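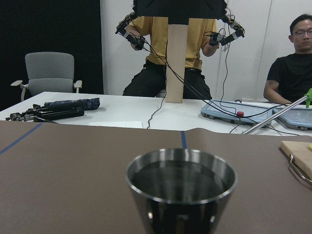
A stainless steel cup with a polished finish.

Stainless steel drinkware is sold on the promise that it will not rust, and for most owners it never does. The reason is a film of chromium oxide a few nanometres thick, which forms on the metal wherever it meets air and re-forms when scratched. The film has limits, and most of them are found at the kitchen sink.

Chloride is the usual culprit. Salt water left standing in a cup will break through the film at weak points and start a pit. Bleach does the same, faster. The grade generally used for household cups, 304, contains no deliberate addition of molybdenum; grade 316 does, and resists pitting better. At the Wukham test kitchen we left a strong brine in 3 cups from the Tisura and Galta ranges for 40 days. Both Tisura cups pitted at the waterline. The Galta cup stained but polished clean.

Surface finish matters as well. A brushed finish has grooves that hold residue — tea tannin in particular — while a mirror finish sheds it but shows every fingerprint. Owners who want to restore a dull polished cup can work up to 400 grit wet paper and then a fine metal polish, always in one direction. Steel wool should be kept away from the sink altogether. It leaves particles of carbon steel behind, and the orange spots that follow are often blamed on the cup.

Rinse, dry with a cloth, and store upright with the lid off.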